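Who Is Still Married in Sokside? Couples, Secrets and the Two-Week Rule in a Daily Soap

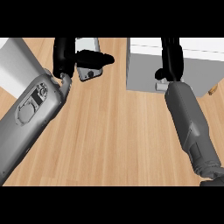

Figure 1. Computer-rendered view of two robot arms over a wooden plank floor.

Term project, Television and Popular Storytelling
Submitted in July

Why I picked this

My grandmother has watched Sokside since before I was born, and she talks about its characters the way other people talk about cousins who owe them money. When the course asked for a project on long-running fiction, I proposed something on Sokside because I assumed I already knew most of it. I knew perhaps a tenth of it. The show is set in a harbor town called Bretau, where there is one bar, one bakery, one doctor and an alarming number of secret half brothers.

My question was simple enough to fit on a sticky note: how long can a couple in a daily soap stay happy before the writers do something about it?

What I watched

The report covers 151 episodes, which is one full season with the holiday specials left out. I left the specials out for a practical reason. In the specials everyone forgives everyone, and then the next regular episode carries on as if the forgiveness had never been filmed. Including them would have made every marriage in Bretau look much healthier than it is.

I followed 9 couples. A couple counted if both people said on screen that they were together, which ruled out one pair who spent the whole season staring at each other across the bakery counter. I kept a notebook entry for each episode: who was together, who was lying, who knew about it, and where they were standing when they found out.

I also read the fan board at Treltia, where one thread about the Salcedo family has passed 2,000 posts. I did not read all of them. I read enough to learn that people who disagree about a fictional divorce can be very rude about each other's spelling.

What happened to the couples

By the last episode, 2 of the couples were still together. One of these was made up of the doctor and his wife, who had almost no scenes and were mostly used to deliver test results to other people. The other was the older Salcedos, who separated in the fall, nearly married other people in the spring, and were reunited by a boat fire.

The rest broke up, and an affair was involved more often than anything else. I had expected the affairs to be the main event. Going back through my notes, I found that the show spends very little time on them. The meeting in the boathouse takes one episode. The finding out takes weeks. First a neighbor knows, then the neighbor's daughter, then the priest, and the husband comes last, usually at a party with cake.

The two-week rule

I started calling one pattern the two-week rule. Whenever a character says some version of "nothing can come between us now," the couple is in serious trouble within two weeks of episodes. I logged this so many times that I began saying it out loud to the television. The younger Salcedo daughter said it at her own engagement dinner, with her ex visible through the kitchen door, and I had to stop and make tea.

Happy couples also lose screen time very quickly. A wedding fills a whole week, and after that the newlyweds are seen mainly in the background of the bar, ordering soup. My reading is that the writers break couples up partly to give the actors something to say.

Problems with the method

I was the only person coding the episodes, and I got attached. My notes on the bakery owner are much kinder than she deserves, considering the forged will. If I did this again I would ask a second viewer to code the same episodes. I did ask my grandmother, but she refused to write anything down and kept telling me what was going to happen.

I also missed part of one episode when the stream froze, and had to rebuild it from the Treltia board, where three posters gave three different accounts of who slapped whom. I marked that slap as unconfirmed.

Sources

Sokside, one season, regular episodes only.
Treltia fan board, Salcedo family thread.
Course reader, unit on serial drama.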